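19/01/2023

So I finally finished going through the box of old magazines from the house on Stonska, and I have opinions. If you came for a recipe, scroll on by, there's only half of one and it's not mine.

Some background for anyone new. When my great-aunt's place was cleared out in November, everybody got asked what they wanted. My cousins took the sensible stuff (the good pots, the sewing machine, a very nice rug) and I put my hand up for the cardboard boxes in the hall closet, which were full of a household magazine called Raterar. I had never heard of it. It ran for years, it seems, mostly sold by subscription, and she kept every single one. I got 182 of them. My back can confirm.

I thought I'd flip through a few, keep the pretty covers and recycle the rest. Instead I have spent most of my evenings since then on the living room floor, reading about how to get candle wax out of a tablecloth. I can't stop! It's like being on the phone with a bossy neighbor who knows everything and has never once doubted herself.

The writing is what hooked me. There's a column called "From the Back Step" that's supposed to be about gardening and almost never is. One month it's three paragraphs on slugs and then two full pages on whether you should lend money to a brother-in-law (she says once, and get it in writing). Another month she's furious about the new bus route. The gardening part that time was one sentence telling you to prune your currants. I read that one out loud to my husband while he was trying to watch soccer and he asked me to please either stop or start from the beginning.

Then there are the letters. Oh, the letters. People wrote in about everything. A woman in Gitov wanted to know why her bread kept collapsing, and she got answers for the next 3 issues, all of them contradicting each other, and then a final, slightly chilly note from the editor saying the subject was closed. I would have paid real money to read the ones they didn't print.

Summer issues are my favorites. They're thinner than the winter ones and you can tell everyone on staff wanted to be at a lake. Lots of cold soups, lots of pitchers of things, and a long-running argument about lemonade that I'll get to in a second.

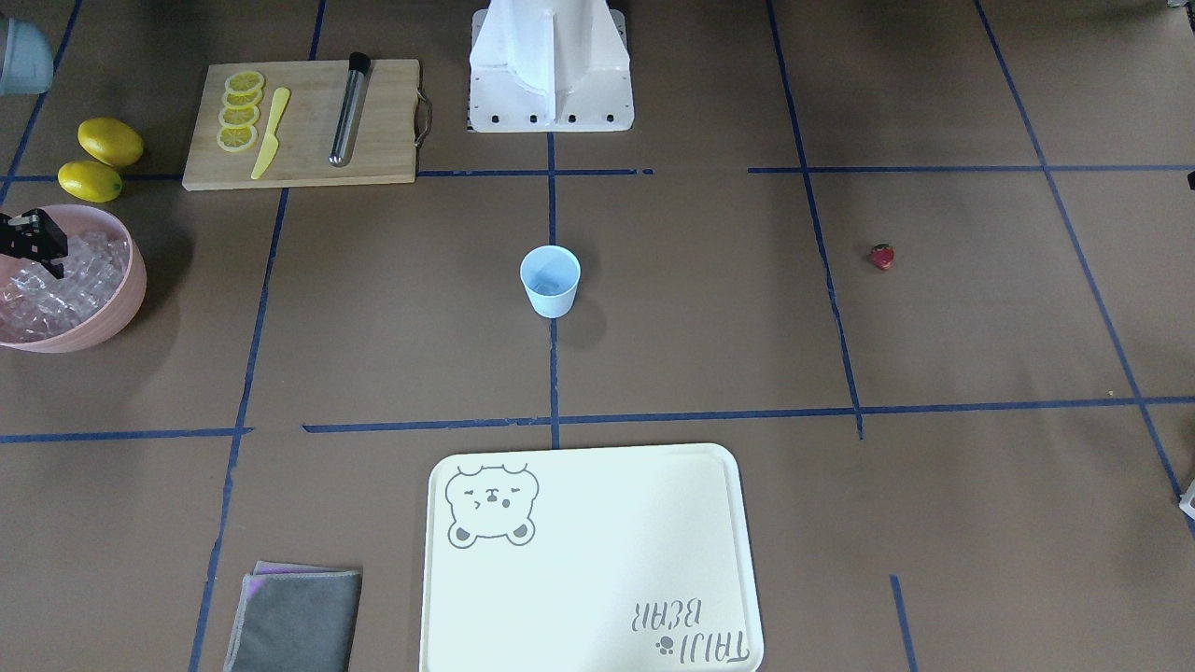
And yes, the page numbers run straight through the year instead of starting over with each issue. It drove me nuts for the first week. I kept thinking I was missing a couple hundred pages. Now I kind of love it, because the index at the end of the year sends you right to the page and you don't have to remember which month anything was in.

Okay, the lemonade. One camp says you boil the sugar and water first and let it cool. The other camp says that's a waste of fuel, just rub the sugar into the lemon peel with your hands and leave it alone for an hour. The magazine took the boiling side and would not budge. Readers kept sending in the other method anyway, every summer, like clockwork. I've now made both, and I'm with the readers. The rubbed one smells incredible and your hands smell incredible too, right up until you find the paper cut you forgot you had from handling old magazines all week. (That's the half a recipe. I told you.)

What surprised me is how much of my great-aunt is in there. She wasn't a big talker. I knew her as somebody who handed you a plate and went back to the kitchen. But she wrote in the margins! In pencil, tiny, and mostly rude. "No." next to a pork dish. "Too much vinegar, tried twice." On a feature about how to set a table for a formal dinner she just wrote "who has the time." Next to a knitting pattern for a child's vest there's my mother's name and a set of measurements, and I had to go make some tea after that one. I've seen that vest. It's in a photo on my mom's piano.

She also clipped the coupons, so a fair number of pages have neat rectangular holes in them, and whatever was printed on the back is gone forever. Most of them seem to have been for Sial, which as far as I can work out was a laundry soap. I've lost the ending of a serialized love story to Sial. The doctor was about to open the letter. I've looked in the next issue and they just pick up after the wedding, so I suppose it was good news, but I'd have liked to be there.

Storage is my current problem. The closet they came out of was dry, thank goodness, and only one box has that basement smell. I've got that one open in the spare room with a dish of baking soda, and I turn the magazines over every few days. The staples are rusty in the oldest ones. I was told to take them out and tie the pages with cotton string, and I did that on two before deciding life is short and rust is fine.

My plan was to go in order, but that lasted maybe a week. I grab whatever's on top. At this rate I figure I've read roughly half, and I've started a notebook of the margin comments with the issue and page for each so my mom can look them up. She's coming to stay in the spring and I've already warned her the guest bed has magazines under it.

If anyone reading this has the issues right before the bus route rant, could you let me know? I only have the second half of that fight and I'm dying to know what the bus company said to set her off. I'll trade. I have four doubles, including the Christmas one with the paper stars, minus one star.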